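Tuesday, March 19, 2024

Tirneck arm + gripper bundle, eval day 2. Landry wants a yes/no on buying before the loan runs out. Kitchen bench, Nidstead cell.

Unpacked the spare finger set first. Bolts fine, but the torque note in the manual is for the old plate. Asked Līga, she had the right sheet on her drive. Printed and taped inside the case lid.

Firmware 483 is on it now. 1751 was the one that dropped the gripper connection twice yesterday, rolled back, no drops so far this morning. Emailed Tirneck support, ticket open, no answer yet.

Block task by the stove, default grasp settings, pot left at the back so clearance is tight. Homing takes 43 s from cold start, too long, Eyerusalem says there's a flag for that. Didnt find it.

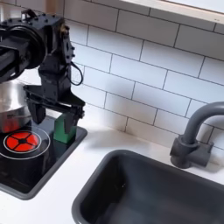 Green block between the fingers, next to the burner. Left finger by the pot rim.

Clearance on the left is what bugs me. The planner treats the pot as a box and wont go in unless I shrink the margin by hand. Jemal's demo software let you draw the keep-out yourself, this one hides it three menus down. Hamdia thinks it's scriptable. Maybe.

Also the cable at the wrist loops out to the side. Want a clip there before anyone runs it near the faucet. Ask if they sell one or we print it.

Good: teach mode is light, stop button is where you want it, logs are plain text. Bad: license is per seat, and the quote doesnt say what happens to teh grasp library after year one. Torunn to call them.

Todo
- homing flag (Eyerusalem)
- repeat with pot moved forward
- same task on the Brusitska gripper if it fits the plate
- seat price in writing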